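Galli Ridge hawk platform, worth the drive this fall?

Birding Spots > Trip Planning
Started August 16, 2020

mudhen46
Thinking of going up to Galli Ridge in November for the tail end of the hawk flight. Last time I was there you still had to walk in from the Vendow gate. Has anything changed, and is the old fire tower open again?

tanager_tom
Tower is open to the second landing. They put in 103 new steps and a railing that hums in the wind. The top cab is still locked. Elevation on the sign says 2680 feet, and your knees will vouch for it.

pishing_badly
I'd skip the tower. The parking lot is better. I had 13 red-shouldered hawks from a lawn chair one morning while the people on the landing were looking into the sun and telling each other it was worth it.

tanager_tom
The parking lot is better if you enjoy the underside of a bus. From the landing you see them come up the valley at eye level. Different experience.

pishing_badly
It is different. It's colder.

mudhen46
OK, so one vote for stairs and one for a chair. What about lodging? I've seen both the Lirkari cabins and the Jostero Inn mentioned.

siskin_season
Lirkari, if you can live without heat after ten. Jostero if you want breakfast, but they serve at eight sharp, and by eight you've missed the first owl coming back to roost. I asked once if they could do it earlier and was handed a brochure about the waterfall.

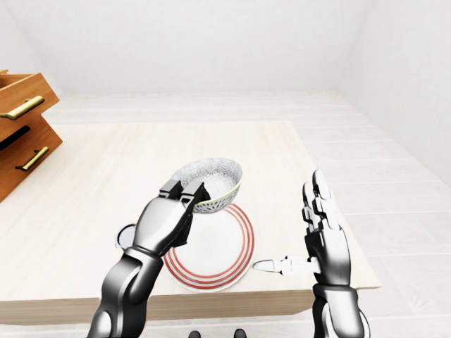 Anyway, I pack oatmeal now. The Lirkari cabins have a kettle and one good burner, and you can be at the gate by six thirty. Ask for a cabin on the creek side. Screech owls most nights, and the generator is on the other side.

tanager_tom
Agree on the creek side. Disagree on the heat, mine ran all night last fall.

siskin_season
Then you got the cabin with the thermostat. I've been trying to get that one for years.

mudhen46
Thanks, all. Booked Lirkari, creek side, three nights. I'll do the tower one day and the lot the next and report back.

pishing_badly
Bring a chair for both.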